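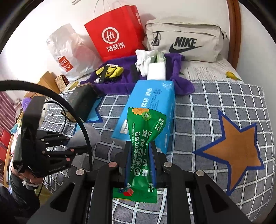 Sibel Yurt wants it on record that sorting is procrastination with a towel under it. She has said so in every section of this course since July, and I've stopped arguing and started putting it at the top of the handout. Her position is that things should go from the bed straight to where they live, and any stop along the way is a chance to sit down and read the back of a snack packet.

She's half right. Today is the other half.

# Session 2: The Bed as Sorting Table

Household Practice, Nesgate evening program
Notes for 6th February. Bring these back, I'm not printing more.

## Left over from last time

Several of you asked whether the Riedl method is required. It's on the reading list, so yes, you have to read it. You don't have to do it. Riedl divides all belongings into "resident," "guest" and "trespasser," and then spends most of a chapter on umbrellas. Skim the umbrellas.

## Terms you'll need

**Staging surface.** Anywhere flat that you can't avoid using later the same day. The bed wins because you want to sleep in it. Dining tables are poor staging surfaces. People will eat standing up for a month.

**Ground cloth.** A towel or similar, laid on the staging surface to mark off the small stuff. Pick a color that doesn't match the bedspread. Purple on gray is good. Gray on gray and you'll be feeling around for your earphones at midnight.

**Drift.** What happens when an item leaves the ground cloth and nobody put it anywhere. Snacks drift. Tissues drift worse.

**Host bag.** A bag that holds other bags. See below, with sorrow.

## Procedure

1. Make the bed first. Yes, even though you're about to cover it.
2. Lay the ground cloth in the middle, where you can reach it from one side.
3. Empty one bag. One. Ertuğrul Aksoy emptied four in the practice session and we lost the use of the Brundville room.
4. Small things go on the cloth. Food stays off it.
5. Shoes: strictly speaking, not on the bed. If a shoe is going on the bed anyway, and I've met you all, it goes on the towel and the towel goes in the wash.
6. Socks get paired or they get a deadline.
7. Boxes stay shut until everything else is done. An open box is an afternoon.

## The bag problem

Bags go at the back, against the wall, in a row, where they can be seen and used. That's the whole rule. It sounds like nothing until you've tried to find the one you just emptied under the ones you haven't.
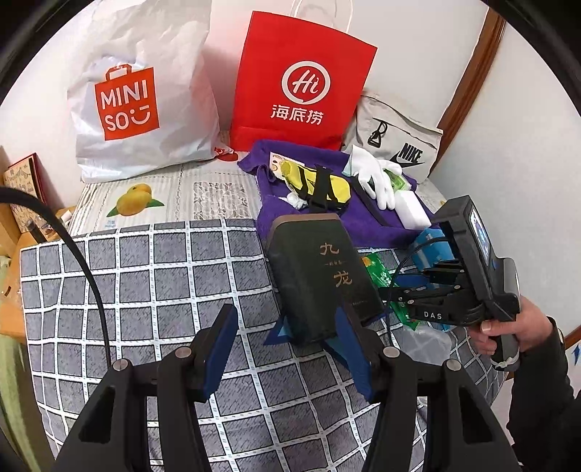

Shopping bags are the hard case. A paper bag with cord handles feels too good to throw out, so it gets kept for "something," and then it's holding three more of itself. Taner Yalçınkaya audited his own hall closet for last term's project and found 117 bags, of which 2 had anything in them that wasn't a bag. He got a good grade. He still has the closet.

Working rule for bags:

- Plastic, large: one kept for laundry in transit. The rest go back to being used for trash.
- Paper, stiff: useful for sorting on the day, because it stands up by itself. Recycle when it stops standing.
- Fabric, with a zipper or a toggle: a real bag. Treat it as luggage. It leaves the bed packed or it leaves empty, never with one glove in it.

Hülya Altıntaş pointed out in the early group that the glove is usually why you started looking in the first place. Noted.

## Small things with straps

Anything with a strap takes up twice the room you give it and will tie itself to its neighbor. Lay straps flat, all in one direction if you can stand it. Don't wind them tightly around the item. Purkley recommends elastic bands here, and I recommend you ignore Purkley until week five.

## For next session

- Read Riedl, chapters 3 and 4 (not the umbrellas).
- Stage one bag at home and write up to 215 words on what drifted and where it ended up. Rahel Auer's last one ran to more than 2,000 and included a floor plan. I enjoyed it. Please don't.
- Wash the towel.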